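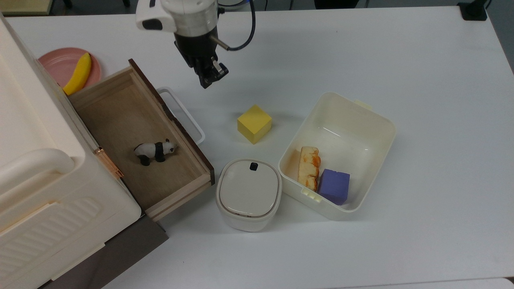
How do you handle a wizard who is invisible and does not attack?

Posted by Rostuvon, 22/08/2019

Hello all. I run a fantasy game for my group since June, and English is not my first language, so please excuse my mistakes. The party has a wizard who becomes invisible at the start of each fight and then only walks. He goes behind the enemy, opens the gate, takes the key and comes back. The spell lasts 10 rounds and he is never found. The other players wait for their turn and look at their phones.

In the last session they entered the tower of Ustden. I prepared 2 guard captains and a locked vault with 60 gold crowns inside. The wizard finished it alone while the fighter was still in the courtyard. I do not want to forbid the spell, it is in the rules and he chose it fairly. But how can I make it less easy? The guards have normal hearing and no magic.

Mallet

Let the guards listen. Invisible is one thing and silent is another thing, and many groups forget this. Each time he moves more than half of his speed, I ask for a stealth roll against the hearing of the nearest guard. If he fails, the guard does not see him, but he knows the square and can attack it with a penalty. A door that opens by itself should also raise the alarm. I would put a bell on the vault.

Please tell the player before the next session that you will play it this way. If you change it in the middle of a fight he will feel punished. 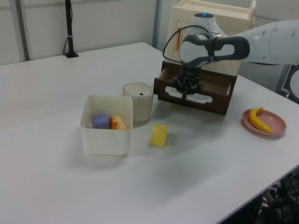

Drawer open, arm above the table.

For the fighter, start the battle closer to the vault. The courtyard is too far away and he loses 2 turns only by walking.

Plorov

dogs. dogs can smell him

Rostuvon

Thank you both. I did not ask for stealth rolls at all, so this was my error. I wrote to the player and he agrees with the rule about half speed. He only asks if he can take off his boots to get a bonus. I think I will say yes, but then the floor of the vault is cold and has some broken glass. The dogs I keep for the next tower.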